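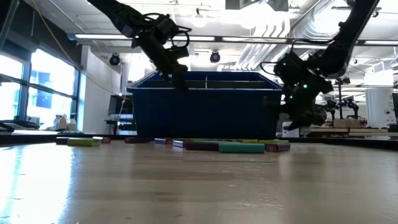 Figure 3. Open-topped blue bin and colored blocks on a wooden tabletop, with two black robot arms.

Section 3: Preparing the Wurnix Scoreboard Controller for a Match

This section applies to the Wurnix controller as installed at football grounds in the Kiani League. It covers match set-up, the game clock and substitutions. Installation of the display panels is covered in Section 2.

3.1 Before kickoff

1. Switch on the display panels at the wall isolator. Wait for the test pattern to clear.

2. Switch on the controller and sign in with the operator code issued to your club.

3. Select New Match, then choose the competition. League and cup fixtures use different clock rules.

4. Enter the home and away team names. Each name may be up to 16 characters, including spaces.

5. Load the team sheets. Shirt numbers must match the sheets handed to the referee.

6. Press Preview and ask a colleague in the main stand to confirm that both halves of the display are lit.

Note: Team sheets saved before the February software update must be opened and saved again. Older files will load without the substitutes. 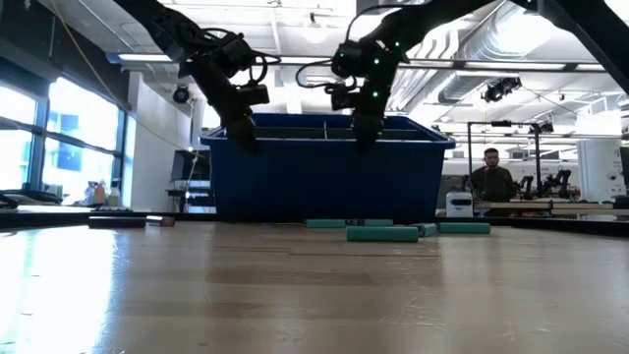 Humaira Warraich
Technical Documentation Editor, Ostavico

3.2 Running the clock

1. Set the period length. The default is 45 minutes.

2. Press Start on the referee's whistle. The clock does not stop for injuries, throw-ins or goals.

3. When the fourth official signals stoppage time, enter the number of minutes and press Show. The figure appears beside the clock.

4. Press End Period on the whistle. The score is held on the display through halftime.

Caution: Do not press Reset during play. Reset clears the score, the clock and the list of scorers. A cleared match can be restored only from the event log (see 3.4).

3.3 Goals and substitutions

1. To record a goal, press Home + or Away +, then enter the scorer's shirt number. For an own goal, press OG before the number.

2. To remove a disallowed goal, hold the matching minus key for two seconds.

3. To record a substitution, enter the number of the player leaving the field, press Swap, and enter the number of the replacement.

3.4 Event log and attendance

The controller stores every key press in the event log. To restore a cleared match, open the log, select the last entry before the reset and press Restore. The clock must then be corrected by hand.

Attendance may be displayed at any time in the second half. Enter the figure without a comma. At Clotusdale, for instance, an entry of 1184 is displayed as 1,184.

Caution: Leave the controller switched on until the log has finished saving. The Save light goes out when it is safe to turn off the power.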